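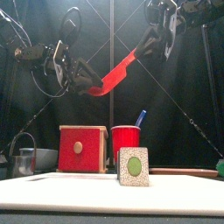

Issue 16, page 5

Two-arm cell: walk-round checklist, with my comments

Cell: Garura bench, handover task
Checked by: Clodagh Scanlon
Comments read by: Troels Zoëga

1. Cables on the left arm. OK, watch.
The black loop over the wrist stands up nice and tall, which I like. It's the thin white one hanging under the wrist that I keep fussing over! Run the arm through its full reach by hand and see if it catches on anything. It cleared the props for me, but I'd still like a clip on it.

2. Bundle at the far left. OK.
Tug gently where it comes down from the top. Mine didn't budge.

3. Gripper fingers, both sides. OK on the right, redo on the left.
Open, close, wiggle. The left one had a bit of side play, so I snugged the screws and put it down for another look in January. (Lenni, the small hex key lives in the Talelora tin. Please put it back.)

4. Handover with the red utensil. OK.
Right arm has the handle end, left arm comes in at the curved tip. Keep your hands out and stay by the stop button, even at slow speed. I know it's tempting to reach in and straighten the thing. Don't!

5. Rig and crossed cables. OK.
Look along both diagonals and check the little metal fitting on the one that runs down to the right. Finger tight isn't tight, so use a wrench. The center pole gets a shake too.

6. Curtain. OK.
Still hanging well back from the arms. I gave it a shove and it stayed clear.

7. Table props. OK.
Box with the round knob, red cup with the marker in it, patterned block on the white board. Nothing should tip when you bump the table with your hip (that's my test and I'm sticking to it).

8. Cycle counter. 1,323.
Grease is due at 3,000, so we've got a while yet. Noreen Mac Mathúna has the tube.

Still open: clip for the white cable, left gripper recheck. Fergal is ordering the clips from Zandgate.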